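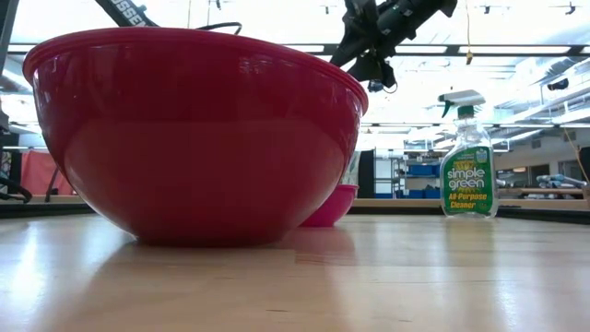
Wiping Down After Baking Day

Last updated: 3 April 2021
Print this page | E-mail this page

I always do the big mixing bowl first, while the dough is still soft, and then the little one can soak inside it while I see to the table. Cool water for anything with flour in it, my dears -- hot water turns it to paste!

For a wood tabletop I spray the all-purpose cleaner onto the cloth and never straight onto the boards, then wipe along the seams, go over it again with plain water and dry it with an old tea towel. Check your label first, of course, and try a hidden corner if the finish is old. Bowls go back only when the rims are bone dry (I run a finger under the rolled edge, where water likes to hide).

COMMENTS

Sibel Toprak: Does the cool water work for egg too?

Thierry Guillot: It does, Sibel. I leave mine 2 minutes.

Eylül Güler: My red bowl thanks you -- dough was stuck under that rim since October!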